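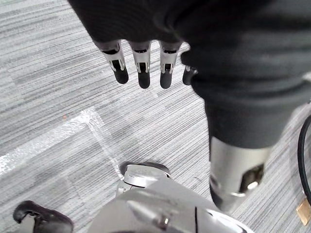
Setting up a sloped produce display in a small community shop
Posted 6 October 2022 by Shireen Oosthuizen

I am writing on behalf of the Nurside food co-operative, which is preparing to open a small fresh produce area for its members. We have been offered a long wooden display unit with angled bins, and we would appreciate guidance from other organizations on how to arrange it before we accept.

The space available to us is a former reading room with one long wall. The floor is carpeted and the co-operative is not permitted to remove the carpet under the terms of the lease. The unit is 800 mm deep and would leave an aisle of 795 mm between its front lip and the opposite counter. Our members normally shop with a hand basket, and several of them use a walking frame.

We would be grateful for advice on the following matters. In what order should the vegetables be placed along the unit? Is it acceptable to keep leafy items beside the harder ones? Should baskets be kept at the near end of the display or by the door? Finally, is carpet a serious obstacle, and what have others done about it? We do not have refrigeration in this room and do not expect to have it before December.

Ruan Nel

Our shop at Sithole has operated a comparable unit for some years, and I can offer the following from our own practice.

Place the large, heavy vegetables at the end where members enter. Cabbages are well suited to this position. They fill a bin quickly, they tolerate handling, and a member who picks one up first will have it at the bottom of the basket, where it belongs. Long gourds and cucumbers may follow. Lay them all in the same direction, parallel with the slope or across it, and they will be far less likely to roll forward when one is taken from the middle. 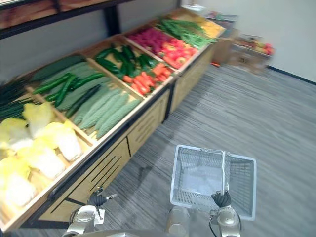 Colour is worth some thought as well. A long run of green vegetables becomes difficult to read, particularly for older members, and two similar gourds side by side will produce questions at the counter every day. We break the run with carrots or tomatoes and then return to green. Beans should be given a bin with a higher front lip if you have one, as they spread outward as soon as people begin to sort through them.

With regard to leafy items, I would keep them in small quantities and restock from the back room during the day. Without refrigeration they should not be left out overnight. Bundled greens may stand against the end of the unit, but they should not be placed underneath anything heavy.

On the matter of baskets, we keep ours by the door. When they were stacked at the end of the display, members stopped there to separate them and the aisle was blocked. Baskets with a thin upright handle are easier to pass from one person to another than those with two folding handles, although this is a question of preference.

Your aisle concerns me more than your carpet. At 795 mm, a person with a walking frame may be able to pass along it, but two people cannot comfortably pass each other. I would ask the supplier whether the unit is available in a depth of 600 mm. You would lose one row of bins at the back - in our experience the row that members reach for least.

Flalis

I agree with the above about the aisle. Carpet is fine if it is low pile. Ours is grey and streaky and hides a good deal, which is a mixed blessing when soil drops off the carrots. Vacuum daily and wipe up tomato juice at once. Walk the full length before opening and pick up anything small from the floor, including scraps of card and packing.

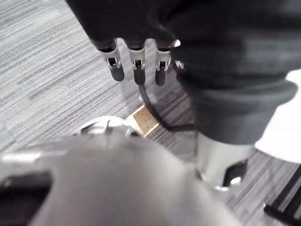 A small tan square on the carpet, easily missed.

Zorix

Check that the unit stands level. Carpet compresses under a full load and ours leaned forward after 9 days. We put boards under the feet. Do not fill the top bins first.

Shireen Oosthuizen

Thank you to all who have responded. I have written to the supplier concerning the narrower unit and will put the question of boards to our landlord, as the lease refers to "fixed coverings" and I am not certain whether loose boards would fall within that term. If any member of this site has dealt with similar wording, I would be pleased to hear from them.

Contact the site office | Copyright 2022 Nurside Community Help | Back to top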